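February, evening

Slept badly and got up at 8. Wrote to Hadus about the delivery before breakfast and had an answer by lunch, so that is one thing off the list. The bus to Endcombe was 13 minutes late and I stood the whole way.

The marble table was the job for the afternoon. We had let it go for most of a week, mainly wrappers and packaging, and there was hardly room to put a plate down. I wanted the trash in one bag and everything that lives on the table pushed to the back.

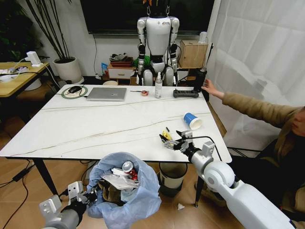

The marble table, nearly clear. Paper cup and yellow wrapper still to go.

The laptop and mouse can stay where they are along the far edge, and so can the power strip. I would like to find a drawer for the tape. The drink can went in with everything else and I should have kept it out for recycling - will try to remember next time.

Paid the Huttunen bill, 454 in all, more than last winter. Soup for supper. Read almost 100 pages and then lost my place when the phone rang. Tomorrow I need to go to Naston for the keys, and buy more trash bags on the way back.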